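Week 9 notes: when the arm doesn't know it dropped the thing

Okay, so last week ran long and I promised I'd put the grasp failure story in writing so you can stop trying to copy my whiteboard. Have these next to you for the lab. The log I keep quoting is the Dirkcombe log, and it's in the shared folder under the same name.

What happened

We had the two-arm card sorting cell running the Proko controller overnight. The task is dull on purpose: pick a card, put it where it goes, repeat. At cycle 636 one gripper closed on a card, the card slid out, and the arm carried on as if it were still holding it. It went through the full place motion with nothing between its fingers, opened up, and logged a success. Then it did that again. And again! By the time I came in with my coffee the log said 3596 cycles, every one of them green.

So the first dropped card cost us one card. The false "success" cost us the whole night of data, and that's the part I want you thinking about.

Why the check passed

The grasp check compared finger opening to a threshold. If the fingers stopped before fully closed, something must be between them, right? Well, a card is really thin. The gap you get with a card and the gap you get with no card are nearly the same number, and the threshold had been tuned on the small blocks, which are nice and fat. It never had a chance with cards. (I tuned it. Feel free to bring that up on the course survey.)

There was a second check, using motor current, and it should have caught this. It was switched off in the Lumanlan config file because it kept tripping when the fingers touched the tabletop. One of those "I'll turn it back on after lunch" edits. Please write a comment when you do this, with your initials.

What made it worse

The dropped card ended up lying flat in the shared middle area, where both arms reach. The other arm came down on it at full approach speed and pushed it into the holder. The force limit was set at 70 percent, and the stop tripped at 63 on a later run after we lowered it, so we know there was contact worth stopping for. Neither arm had any idea the other one had a problem. They shared a workspace but no fault state.

The cell, for reference when you do the reach sketch in problem 2:

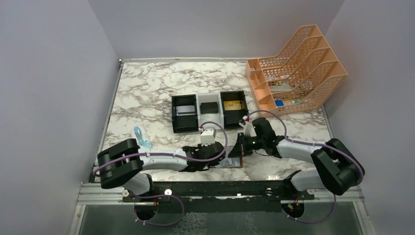
What we changed

The current check is back on, with a short delay so table contact doesn't trip it. Each object type gets its own finger threshold. A fault on either arm now pauses both. And the Cemlow viewer flags any long streak of perfect cycles, which sounds silly until you've lost a night to one.

For the lab

Read the log from cycle 630 to 640 and mark where you would have stopped the run. Bring one check of your own that doesn't depend on finger position. Hands stay out of the cell until both arms are paused, even if only one is moving.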